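Nutside Community Rooms Refurbishment
Interim progress report to the Drudari Fund, October 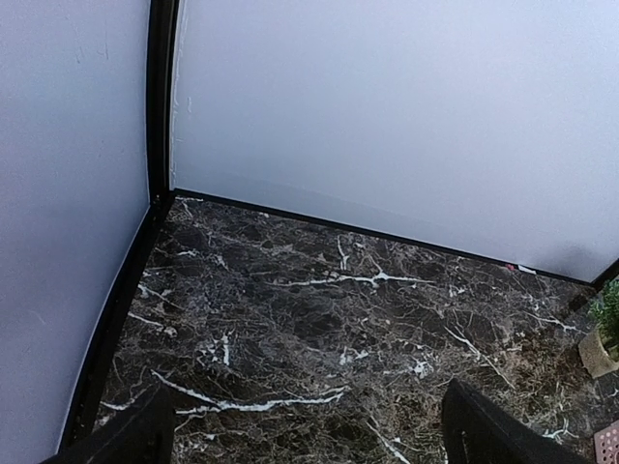 1. Purpose of this report

This report covers the second stage of the Nutside refurbishment, which the Drudari Fund supports under its small buildings program. It sets out the work completed since the first report, the present position on spending, and the matters on which the Fund's agreement is requested. It has been prepared by Feng-yi Chung, Project Manager, on behalf of the Nutside Association.

2. Work completed

The roof repairs over the east wing were finished in the first part of the period. The contractor, Brornden, replaced the damaged flashing and cleared both gutters. The building inspector has signed off on this part of the work.

The heating system in the main hall has been replaced. The new system allows the hall and the side rooms to be heated separately, as requested by the evening groups during consultation. Staff have been trained in its use, and written instructions are kept in the office.

Rewiring is complete on the ground floor. Upstairs, 7 of the 10 rooms have been rewired. The remaining three are being used for storage and will be cleared before the electrician returns.

3. Use of the building

The Association kept the building open during the works by moving groups between rooms. A total of 104 people are registered for regular activities, including the English conversation class, the lunch club and the homework group. The lunch club met at the Mak Street church hall while the kitchen was closed and has now returned.

Two groups asked for later hours. Opening until 9:30 p.m. is being tried on a limited basis, and the results will be included in the final report.

4. Spending

Spending remains within the approved budget. The cost of the roof repairs was higher than estimated owing to rot found in the timbers. This was met from the contingency line, of which 18 percent remains. Savings were made on the heating contract after a second round of quotes.

The Association requests permission to move the unspent portion of the heating line to flooring. No increase in the total grant is sought.

5. Delays and risks

Delivery of the fire doors has been put back twice by the supplier. Brornden has agreed to fit them in a single visit once they arrive. Until then, the upper floor will remain closed to the public after dark.

The parking lot drainage survey has not yet been received from the county. If further work is found to be necessary, a separate application will be made.

6. Next period

Work planned for the next period consists of the remaining rewiring, the fire doors, new flooring in the main hall, and an accessible ramp at the rear entrance. Drawings for the ramp have been submitted for approval.

Copies of invoices and the inspector's certificate are attached as Annex A. Questions should be addressed to the Project Manager at the Nutside office.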